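Tips for Keeping a Chess Arm Happy on a Small Board

I look after one robot arm and one chessboard, and after two years of it I have a drawer full of little habits that save me a lot of grief. I wrote these down for my sister-in-law, who is setting up a cell just like mine over in Vuvetdale, and then I figured I might as well put them up for everybody else. I do almost all my tuning in the simulator first and then carry it over to the real bench, so most of this works for both.

Start with the board, not the arm! I know, the arm is the fun part. But if your board is one square off from where the program thinks it is, you'll spend a whole evening blaming the gripper. Mine is a small five by five with the letters and numbers printed on the border, and I use those labels for everything. When I jot down a bad pick I write the square, the piece and what the fingers did, in that order, in pencil, in a notebook that stays by the keyboard. If the board is turned on the table (mine usually is), type the angle in fresh each time. Don't trust the one that was saved. I lost most of August to a saved angle.

Next thing is coming down straight. Stop the gripper 78 mm above the board, let it settle, and then go down slow. I used to swoop in from the side because it looked so graceful, and I knocked over more pawns that way than I ever picked up.
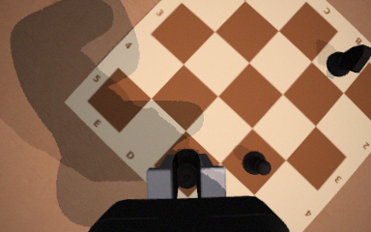 Open the fingers only as far as you need. Wide open feels safe, but on small squares the outside of a finger will bump the neighbor while the inside is lining up nicely on the piece you want. I set mine to leave 6 mm of room on each side of a pawn's head and I go a hair wider for the big pieces. Grab below the head if the shape lets you. Round heads like to squirt out when you pinch them right at the widest spot - ask me how I know.

Speaking of fingers, on the real one I wipe the pads before every session with a plain damp cloth and then a dry one. No furniture spray, please. My neighbor Nayeli Chávez lent me a can once and the pads were slick for days. If the pads look shiny, a couple of light strokes with a nail file brings the grip back.

Now, crowded squares. An arm that does beautifully on a lonely pawn can make a real mess when two tall pieces are standing next to each other. So I practice the hard stuff on purpose. I put a knight and something tall close together near one side, leave a pawn or two farther off, and run the same pick 20 times before I change a single number. Change one thing, run it again. It's dull and I usually have the radio on.
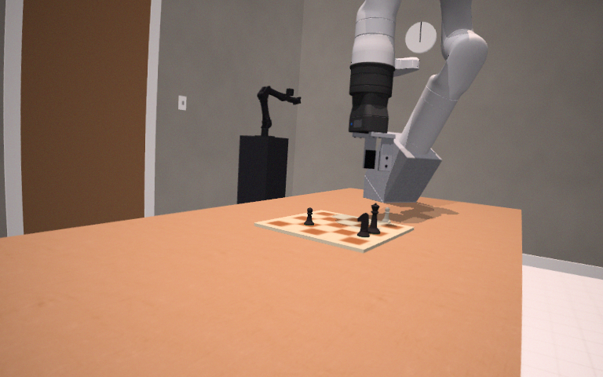

Knights get their own setting at my place. The head isn't the same from every side, so a grip that works when the nose points at you will slip when it's turned. I keep a separate grip angle for knights and I check it every time I swap chess sets. I've had a Baltance set and a Stovness set, and the knights were different enough that I had to start over.

Keep the rest of the table clear, too. Coffee cups, screwdrivers, your phone, all of it. The arm swings its elbow over a lot more table than you'd think, and it's easy to watch the gripper so hard that you forget the other end is moving.

Where you bolt the base matters more than I expected. I like it toward one end of the table with the board near the middle, so the arm can work over the board without folding up tight or stretching all the way out. Both of those make it shaky. Before you drill anything, try the base in a few places in the simulator and send the arm to all four corners of the board. Then send it to a parking spot well off to the side.

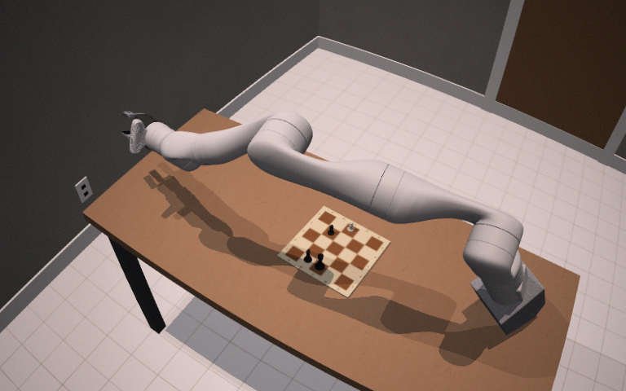
Shadows are my other pet subject. If you're using a camera to find the pieces, the arm's own shadow can fall right over a square and turn it so dark that the software thinks something's standing there. My fix is to take the board picture from the parking spot and then look at the shadow yourself. If it still touches the board, move the parking spot or move the lamp. I moved the lamp 5 inches and cured a problem I'd been fighting for weeks.

Last one for now: save your settings under a name you'll understand later. I have a file called "good2newFINAL" and I'm scared to open it.

Comments (3)

tinbench: The nail file trick worked on my Lappalainen pads, thank you! Do you do both fingers every time or just the shiny one?

Rosie in the garage: I park mine straight up and the shadow still lands on the back row. Going to try off to the side tonight.

marlow_k: What speed are you using for the slow part coming down? Mine shudders if I go too slow.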